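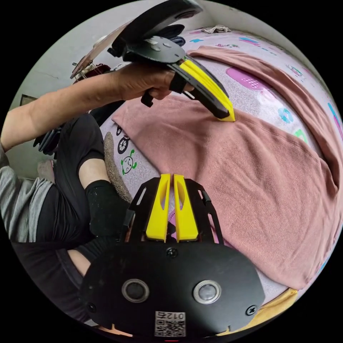 Ultan Doherty replied to my earlier notice that a hand-held gripper whose fingers stop answering the trigger should be taken out of use the same day, whatever the state of the schedule. I accept that advice and have followed it. I would now like guidance on the cause before the unit is returned to service.

Lorna Kerr
Our office at Clemwood coordinates the recording of household tasks, chiefly the folding of towels and bed linen, by operators holding one gripper in each hand. On Wednesday an operator reported that the right-hand unit would close on a fold of towel and then fail to release it. The trigger returned to its rest position, but the fingers remained shut for a moment and then sprang open. The operator's thumb was between the linkage arms when this happened. The skin was pinched and not broken, and an incident form has been completed.

We then reviewed the batch. Of 152 recordings, 19 show the finger opening logged as "closed" while the trigger was logged as released. The other unit in the pair shows no such entries. Both were supplied by Fullitz and have been in use since November. The battery was replaced without any change.

I wish to establish whether this is a mechanical fault or a logging fault, whether the 19 recordings must be discarded, and whether the remaining unit may continue in use.

Malachy Moynihan
The two logs disagreeing with each other does not by itself point to the sensor. Your operator felt the fingers stay shut, so the log appears to be correct and the fault is mechanical. In our experience at Prallthorpe, textile work is the usual source. Loose fiber is drawn into the linkage pivots and builds up behind the arms, where a surface wipe does not reach it. The return spring then has to overcome the drag, and it lets go all at once.

The procedure we follow is set out below.

Remove the battery and wait 2 minutes. Detach the fingers. Work the linkage by hand through its full travel, slowly, and note any point at which it catches. Clear the pivots with a dry soft brush and tweezers. Do not apply oil, as it holds lint and will mark the linen. Refit the fingers and repeat the travel check before the battery goes back in.

If the linkage still catches after cleaning, the spring should be replaced by the supplier. Please do not stretch or bend the existing one.

With regard to the recordings, I would set the 19 aside under a separate label and keep them. They are unsuitable for teaching a robot when to release cloth, but the supplier may ask for them. The other unit should be given the same inspection before anyone uses it again. It has handled the same towels for the same period.

Daithí Horgan
We had this and it was the trigger cable. Replaced it, no further trouble. Worth checking before you take anything apart.

Fergal Ó Conaill
I would add a point on safety, which the reply above does not address. The pinch occurred at the linkage and not at the fingertips, and operators are seldom warned about that area. At the Breathnach site the written instruction is that a jammed gripper is placed on a flat surface, fingers facing away, and powered down before it is touched. The operator does not attempt to free the cloth with the other hand or with the second gripper. If a wrist or hand strap is fitted, it is released first.

We also require 4 full open-and-close cycles with no cloth at the start of each session, with the log checked against the trigger. This takes very little time and would have identified your fault earlier in the batch.

Comments (3)

Lorna Kerr
My thanks to all. The linkage was catching near the closed position and a considerable amount of pink lint was removed from one pivot. The travel is improved but not yet smooth, and the unit has been sent to Fullitz for a new spring. The cable was examined and found sound.

Ultan Doherty
Please post the supplier's findings when you have them. We hold the same model.

Daithí Horgan
Did the second unit pass?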